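4.2 Tidying the paint table

I'll own up to a soft spot for this task, as it's the one that broke our first planner (Fumiko Tsuji still has the logs!). The two arms share one wooden table, and the job is to get the loose paintbrushes back into the cup. We gave the policy 40 demonstrations, all recorded by Maricica Pop and me at Cleston in November, and then let it run with nothing else changed from Section 4.1. The layout in Figure 5 is typical of what it had to face: brushes lying at all sorts of angles between the grippers, with the cup, a steel jar and a bin of paint bottles in a row along one side.

Figure 5. Two-arm set-up for the brush task.
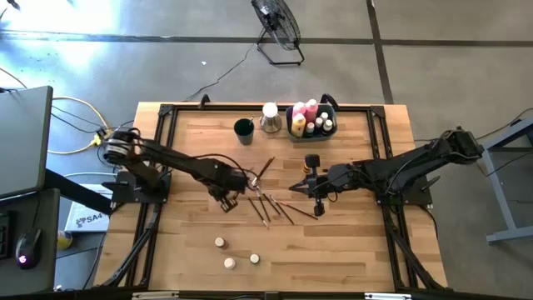

What surprised us was how much the handover rule mattered. With Onu switched off, both arms would go for the same brush and sit there waiting for each other, sometimes until the time limit. With it on, the arm with the shorter reach goes first and the other picks again, and the waiting more or less vanished. We did try a cleverer rule, trained for 1,000 extra steps, but it was no better and a good deal fussier to set up.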